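Plateau clair qui fait des reflets et garde les traces : que faire ?

Lina Shboul
Posté le 6/11/23

Bonjour à tous, j'ai acheté en septembre un plateau de bureau chez Halitz (239 euros quand même, sans les pieds !) et je n'arrive pas à le garder présentable. Il est beige très clair avec un veinage gris tout fin, et dès que je passe l'éponge il reste des voiles, surtout le soir quand j'allume la lampe. J'ai essayé le vinaigre, le savon noir, et un produit de chez Fondora que ma sœur m'a passé – pire qu'avant. Est-ce que c'est le revêtement qui est abîmé ? Je ne sais même pas si c'est du stratifié ou du vrai bois, la fiche a disparu du site. Merci d'avance, je commence à regretter mon vieux bureau tout moche de Tramville.

odukoya_bricole

Stratifié à tous les coups. Eau tiède, chiffon, et voilà.

Noémie Cordier

Coucou Lina ! J'ai eu exactement ce souci avec le mien, un plateau très clair aussi, et j'ai mis des semaines à comprendre que je frottais des taches qui n'existaient pas. Je te mets deux photos. 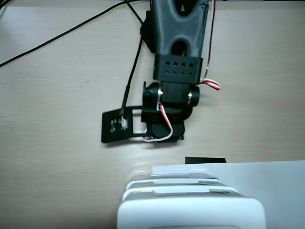
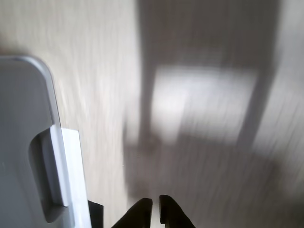 Pour le nettoyage, laisse tomber le savon noir, il dépose un film gras et c'est lui qui fait tes voiles (enfin chez moi c'était ça). Une goutte de liquide vaisselle dans un bol d'eau tiède, une microfibre bien essorée, puis une deuxième sèche tout de suite derrière, dans le sens du veinage. Ensuite regarde tes lumières avant de frotter encore : sur la deuxième photo, il y a une grande ombre grise à droite avec un rectangle tout blanc au milieu, et ce genre de contraste, sur un plateau clair, je le prenais pour une zone décolorée. Déplace ta lampe et si la tache bouge avec, range l'éponge !

Pour savoir si c'est du vrai bois, regarde le chant en dessous, côté mur : si le dessin du dessus s'arrête net sur une bande collée, c'est un décor. Et pas d'éponge qui gratte, même le côté « doux », j'ai ruiné un coin comme ça.

Lina Shboul

Merci Noémie !! J'ai regardé dessous, il y a bien une bande collée, donc décor. J'ai déplacé la lampe et la moitié des taches est partie avec, je me sens un peu bête. Il reste deux auréoles près du clavier, je tente le liquide vaisselle ce soir – je vous redis.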